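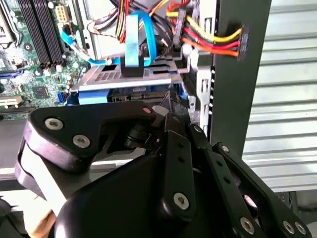

2024-06-19, bench notes, desktop teardown

Good afternoon on the old desktop! Case open, side panel parked under the bench, and I finally got a proper look at how this one is laid out. It came in with the Clukinside batch, tag 19, and the slip just said "slow, sometimes no drive." I love a slip like that. It means there is a fair chance the thing only wants a cable.

Board first. Green, four memory slots, blue PCI Express slot with a white expansion slot under it. I keep forgetting how friendly these older layouts are. You can get fingers in next to the slots without skinning a knuckle, and the power header stands up where you can get hold of it. Compare that with the small form factor box from February, where I had to take out the fan shroud, the cage and most of my patience before I could even see the memory.

Drive side. The data cable is one of the thin blue SATA ones and it goes across from the board right beside a bundle of thin wires. Followed it with a finger from one end to the other before touching anything (learned that one the hard way on the Goossens machine, where I swapped two ports and spent the evening blaming the boot order). Plug at the drive end had a tiny bit of wiggle. Pulled it straight back, looked at the contacts with the loupe, no burn marks, no bent plastic. The drive connector looked fine too, all the little fins still flat.

Put in a new cable from the Trukska bag, the kind with the metal clip. Lovely positive click on both ends! Booted 7 times in a row after that and the drive showed up every time. I know 7 isn't proof of anything, but the old cable dropped out on the second try this morning, so I'm cheerful.

Then the drive test. Power-on hours are 1,097, way lower than I expected from the dust on the outside of the case. Hardly used! No reallocated sectors. Short test passed, long test is running now and I'll write the result on the tag, not here, so whoever picks it up next sees it.

Memory: reseated all the sticks while I was in there. Ran one pass, clean. Leaving a longer run for after the drive test finishes.

Things for the next person:
- Route the new cable the same way as the old one. It's a bit longer, so tuck the slack behind the drive cage and keep it away from the fan.
- Don't tug on the power bundle to make room. The plug is snug and I'd like the board to stay flat.
- The blue cable is in the scrap tray with tape round it. Please don't put it back in the good drawer.
- Side panel screws are in the lid of the Urkik tin.

Still to do: fresh paste on the CPU, blow out the supply, find out whether the front USB is connected to anything at all. Also want to try it with 100 cold starts over the next stretch if I can borrow the timer plug, just to see if that drive ever goes missing again. My money is on the cable. If it holds up, this goes straight on the ready shelf, and I might ask for the next one off the same pile.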